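Wicker or plastic for storing wool sweaters? - Brundier Home & Laundry Board

Storage and Closets > Clothing

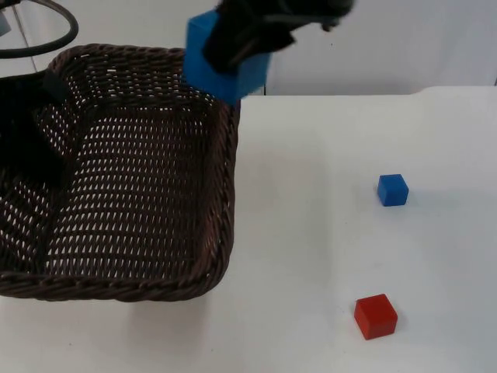 Original post

osriwong_7
Joined: May
Posted: Sep 9, 2019

I have 17 wool sweaters and a cedar closet that no longer smells like cedar. Until now they sat folded on open shelves. Last winter I found holes in two of them and threw out a third. I want to move everything off the shelves before it gets cold.

My choices are dark brown wicker baskets with a cotton liner, or clear plastic bins with latching lids. My husband wants the plastic. I think wool should get some air. The closet is on an outside wall and the back corner gets damp in spring.

What do people here use, and has it held up?

Oranuch Sriwong

Replies

tallgrass_deb

Plastic. Moths walk right through wicker. A woven basket is a shelf with sides as far as a moth is concerned, and a cotton liner folded over the top won't seal anything.

Wash everything first. They go for sweat and food spots before they go for clean wool.

Surachet N.

I disagree with going straight to plastic if there's a damp wall. I put mine in latched bins in a basement in Essien and in May they smelled like a wet dog. Two had mildew at the fold lines. I'd rather darn a hole than try to get mildew out of a cream cardigan.

What I do now: each sweater goes in a zippered cotton bag, bags go in baskets, baskets go on the middle shelf and never on the floor. I take them all out and shake them every five weeks or so. No holes in three winters.

tallgrass_deb

Then they went in damp. A dry sweater in a dry bin stays dry. People take them off the rack when they feel dry on the outside and the ribbing is still holding water. Give them two full days flat.

Surachet N.

They were dry. The basement wasn't. Bins get opened, and air goes in with your hand. Also those latches don't seal, there's a gap at each corner on every one I've owned.

Milo36

You're both describing the same fix, which is clean it, dry it, bag it, and look at it now and then. The container matters less than you think.

I would freeze anything that came off those shelves though. OP had holes, so assume there are eggs. Sealed bag, squeeze the air out, a week in a chest freezer, let it come back to room temp before you open it. Some people do it twice. Ours is old and doesn't get very cold so I do it twice.

osriwong_7

I don't have a chest freezer, just the one over the fridge. I could maybe fit three sweaters at a time if we ate the peas.

Does cedar oil work? There's a bottle under the sink from the people who had the house before us.

Milo36

Sand the closet boards lightly and the smell comes back on its own. I wouldn't put oil anywhere near the knits, it stains. And it won't kill what's already in there.

hemline

One thing about wicker that hasn't come up: it snags. I had a Wunudham basket with a nice thick rim and every loose knit I owned caught on the ends inside. Run an old pair of tights around the inside and you'll find the rough spots fast. Trim them with nail clippers. Or use the liner and tie it down.

I paid 36 dollars for mine and it wasn't worth it. The cheap Skukik bins from the hardware store did fine for blankets.

tallgrass_deb

Agree on the snags. Pheromone traps are worth having too. They only catch males but you'll know if you have a problem. Vacuum the shelf corners and the baseboard.

osriwong_7

Thanks. Plan for now is freeze in batches, cotton bags with zippers, and baskets for what we wear every week. The good ones I'll put in one plastic bin in the hall closet, where it's dry. My husband is going to call that a win.

Surachet, where do you get your bags? The ones I found were all the suit length.

Surachet N.

I sewed them from old pillowcases. A 20 inch zipper fits across the open end of a standard one. The seam doesn't need to be pretty.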